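I've been making my own cannabis butter since my knees packed up, and the smell was the thing that nearly put me off. My daughter could tell from the garden gate!

So, what works for me. Put the ground flower in a jam jar with the lid on finger-tight, stand it in a pan of barely simmering water and leave it for two hours. Open the window before you start – not after. Strain it through muslin and don't squeeze, or it'll taste of lawn.

Label it in big letters with the month, and keep it well away from the ordinary butter. Mine goes at the back of the freezer in nine little cubes.
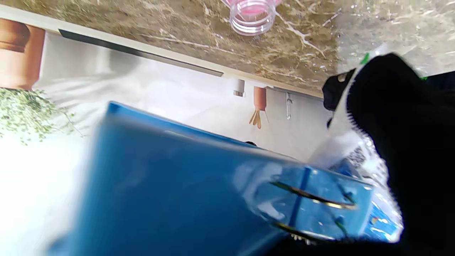 Blue and shiny, with a touch of gold.

Wash the muslin by itself, twice.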